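Home | Guides | Simulation | Bench Notes | Contact

Writing an acceptance rule for a nesting task
Filed under: Good Practice / Manipulation
6 min read

A nesting task is easy to state: one cup goes into another. It is harder to score. Two reviewers given the same simulated run will often disagree, and the disagreement usually traces back to a rule that said "stacked" and left it there. The procedure below is the one we use for cup tasks in the Turau test set. It assumes you already have a working scene and can log object poses and contacts.
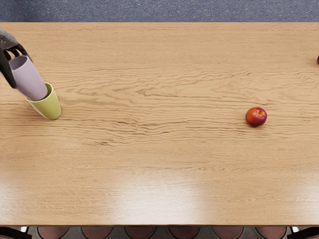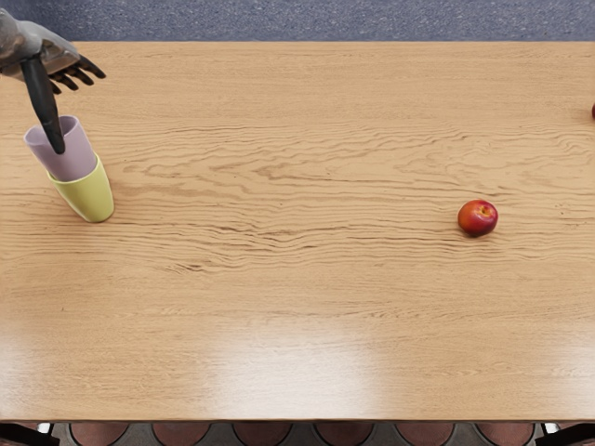
Lavender cup and yellow-green cup, simulated tabletop.

Step 1. Name the objects and their roles

Write down which cup is the insert and which is the receiver. Use the names from the scene file, followed by the color in parentheses. Do not write "the first cup" or "the other cup". If the two roles may be swapped, say so in the same line, and expect to maintain two sets of checks.

Objects with no role in the task are listed as bystanders. An apple on the far side of the table is a bystander. It still needs an entry, as Step 5 uses it.

Step 2. Separate the states

Most scoring arguments come from treating a sequence as a single event. We record four states:

Held - the insert has contact with the hand and none with the receiver.
Entered - the lowest point of the insert is below the rim plane of the receiver.
Seated - the insert has reached its resting depth in the receiver.
Released - the insert is seated and has no contact with any part of the hand.

Only Released counts as success. A run that ends in Seated with a finger still inside the cup is logged as incomplete, even when the stack looks finished from the overhead view. Contact is read from the simulator log, never judged from a render.

The states are not strictly one-way. An insert can go from Seated back to Entered when a finger drags on the inside wall during withdrawal. Log every transition and score the last one.

Step 3. Set the tilt limit

Tilt is measured between the long axis of the insert and the long axis of the receiver. Do not measure against the table normal. If the receiver itself leans, a table-referenced limit will fail a correctly nested pair and sometimes pass a bad one.

Put a separate limit on the receiver, measured against the table. Keep the two numbers apart in the report. Adi Osman's first version of the Brisley checklist merged them into one "stack angle", and 40 runs had to be rescored.

Step 4. Define the settling window

After the hand loses contact, wait a fixed number of simulation steps before reading the final poses. We use 100. Shorter windows catch cups that are still rocking. If any object is still moving above the velocity threshold when the window closes, mark the run unstable and do not extend the window for that run alone.

The window starts again if the hand touches either cup. A second contact is recorded but is not a failure by itself.

Step 5. Check the bystanders

Compare the starting and final pose of each bystander. Any displacement beyond the solver tolerance is a disturbance. Report it in its own column - a nesting success with a disturbance is a valid result, and folding it into the failure count hides what happened.

Include objects at the border of the camera view. Pose data covers them whether or not the render does.

Step 6. Trial the rule on mixed runs

Pull 50 runs from at least two controller versions, including known failures. Have two people apply the written rule without talking to each other, then compare. Aisyah Siregar and Afiq Sutanto did this for the current text and split on nearly every run where the insert had entered at a steep angle and stopped. The rule then had no resting depth in it. Seated now requires a depth value taken from a reference stack of the same two meshes.

Any run the reviewers score differently is a defect in the text. Change the text, raise the version number, and repeat with a fresh pull.

Step 7. Freeze and publish

Store the rule next to the scene file, under the same version tag. Results scored under different rule versions go in different tables. If a cup mesh, friction value or hand model changes, the reference depth is void and Step 6 has to be run again.

Reports should give the rule version, the settling window, both tilt limits and the number of unstable runs. Corrections to this page go to Rohani Jugah.

Previous | Next | All guides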